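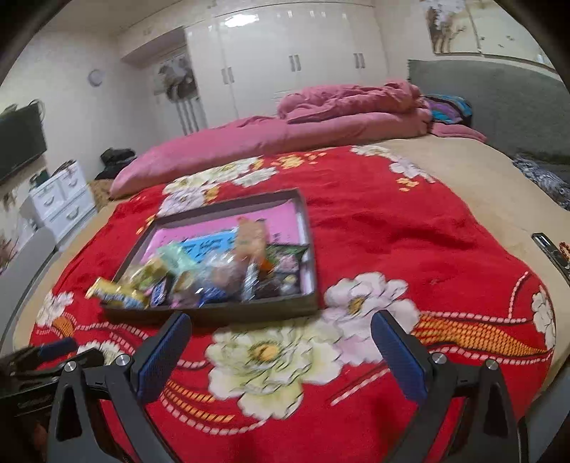 Both grippers out, box of packets on the red blanket.

Plenosow hand-held grippers, the pair, after a good long stretch of use

I have been meaning to write this up since June, and every time I sat down to do it I found something else I wanted to try first, so forgive me if it rambles. I've now put the Plenosow pair through 27 sessions and 1524 recorded picks, nearly all of them in ordinary bedrooms and kitchens, and I feel I know them well enough to say who should buy them and who should save their money.

My old pair is a Clekelano set from 2022, and I was fond of it. I still am! It's light, it has a lovely smooth trigger, and it got me through a whole season of bottles and mugs without a complaint. Where it let me down was packets. Anything thin and crinkly would swivel between the fingertips the moment I lifted it, and I would end up with a bag hanging sideways and a recording I had to throw away. I tried rubber sleeves, I tried wrapping the tips in tape (don't, it leaves goo on everything), and in the end I gave up and ordered the Plenosows.

The pads are the reason to buy these. They're blue, textured, and soft enough to give a little when you close on something, and on snack packets they are a joy. You can come down on a narrow packet well below the seal, squeeze, and bring it up standing straight instead of flopping over your knuckles. I also like being able to see the pads easily in the footage against those black fingers, which saves me a lot of squinting when I'm marking the moment of contact later in the evening with a cup of tea.

The fingers themselves are slim, and that matters more than I expected. A box full of packages is a crowded place, everything leaning on everything else, and with the Clekelano set I was forever nudging three neighbors to get at one wrapper. With the Plenosows I can usually slide in beside the one I want. Usually! A big slippery clear bag is still a nuisance, and if it's sitting in the middle of the box I take it out first and spare myself the grief.
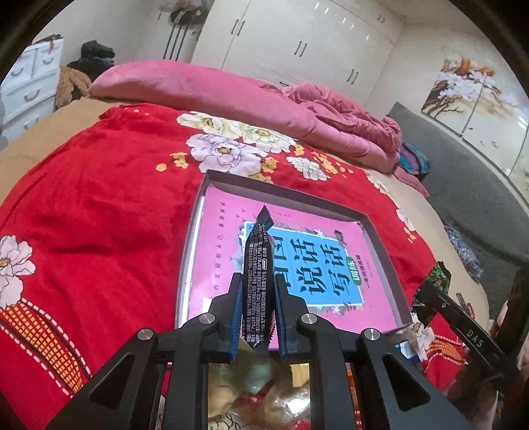 Small packets with a zig-zag top are my favorite test now, and I'd suggest them to anyone comparing grippers. They're stiff at the seal and loose in the body, so a pinch that feels fine near the top will often slip, while a pinch lower down holds if the pads are any good. I ran the same little set of packets with both brands on the same bed, lifting each one and setting it down on the blanket, and the Plenosow pair dropped so few that I stopped bothering to keep spares within reach. Flat things are another story. A thin workbook lying in the bottom of a tray defeated both brands unless I tipped it up with one hand and caught the edge with the other, and I would not buy either pair if books and paper are your main work.

Now for the grumbles, because I do have them. The trigger is heavier than the Clekelano's, and after an hour my right hand knows all about it. The screws at the linkage joints want checking every so often too. I had one work itself loose halfway through a session and spent far too long blaming my own grip before I noticed the finger wobbling. A dab of threadlocker cured it, though I do think it should come that way from the factory.

The built-in view is wide, wide enough to take in most of a room along with whatever you're picking up, and that is mostly a blessing. I do get blur when I swing across a box quickly, and small print on wrappers turns to mush. Slowing down helps. So does pausing for a breath before each pick, a habit I ought to have learned years ago.

On the software side I've been using Mimico to line up the left and right recordings, and it took to the Plenosow files straight away. Dankwa, which I used before, needed the clocks set by hand every time, and I can't say I miss it. If you're already settled in Dankwa you can make it work, just leave yourself some extra time at the start.

So would I buy them again? Yes, and I very nearly did, as a second pair for the kitchen. If you mostly handle cups and bottles, stick with the Clekelano and enjoy that trigger. If your days are full of wrappers and little bags, get the Plenosows and order 2 extra sets of pads while you're at it, as the texture on mine is beginning to wear smooth near the tips.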